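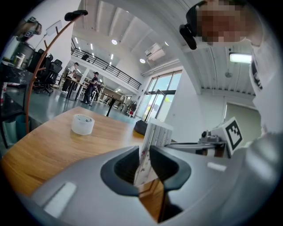 How often should an oiled wooden table be re-oiled?
Twice a year for a table in daily use, and once a year for one that is only used at weekends. A new table needs more: three coats in the first month, then the normal schedule.

The method below is for solid wood or thick veneer that has been finished with oil or hard-wax oil. It does not work on lacquer or polyurethane, where the oil stays on the surface and goes sticky. If you do not know which finish you have, put a few drops of water on the underside edge and wait ten minutes. On a worn oil finish the water darkens the wood slightly. On lacquer it sits as a bead and wipes off without a mark.

What you need

Hard-wax oil, clear, satin or matt. The quantities on this page were worked out with Vidal Clear, but any similar product will do.
Abrasive paper or pads, 180 and 240 grit.
A cork sanding block.
Lint-free cotton cloths, at least 4.
A white nylon pad for working the oil in.
Vacuum cleaner with a soft brush head.
Nitrile gloves.

Step 1. Clean the surface
Wash with warm water and a small amount of soap flakes. Wring the cloth well before it touches the wood. Wipe along the grain, then go over it again with a cloth dampened in plain water. Leave to dry overnight. Do not use washing-up liquid, as it leaves a residue that stops the oil from soaking in evenly.
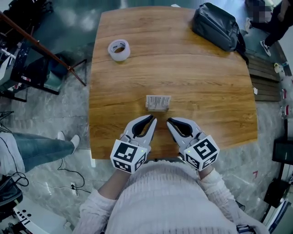 Wooden table top with a warm orange-brown grain.

Step 2. Sand
Start at 180 and finish at 240. Sand with the grain only, using full strokes from one end to the other and light pressure. Keep the block flat at the edges — tipping it there rounds the corner and cuts through veneer quickly. Rings from cups usually lift at 180. Black marks are a reaction between iron and the tannin in the wood and go deeper; treat them with oxalic acid before sanding, following the instructions on the packet.

Vacuum the top, then wipe it with a dry cloth. Do not use a tack cloth.

Step 3. First coat
Stir the tin without shaking it. Pour a small amount on to the nylon pad and work it in along the grain, one board width at a time. The coat should be thin enough that no liquid stands on the surface. A dining table of normal size takes about 40 ml.

Wait 15 minutes, then remove all surplus with a clean cotton cloth. Check from a low angle against the light. Any shiny patch is surplus oil and will dry tacky.

Step 4. Second coat
Leave the first coat for 12 hours at room temperature, longer in a cold room. Rub down lightly with a used piece of 240, remove the dust and repeat step 3 with half the quantity of oil. End grain can take a third coat.

Curing
The table can be used with care after 24 hours. Full hardness takes ten days. Until then, keep water off the surface and do not cover it with a cloth or mats, as the oil needs air to cure.

Safety
Oily cloths can catch fire by themselves when bundled up. Soak them in water straight after use, then lay them flat outdoors to dry before they go in the bin. This applies to the nylon pad and the sanding dust as well.

Page last checked Sat 23 January.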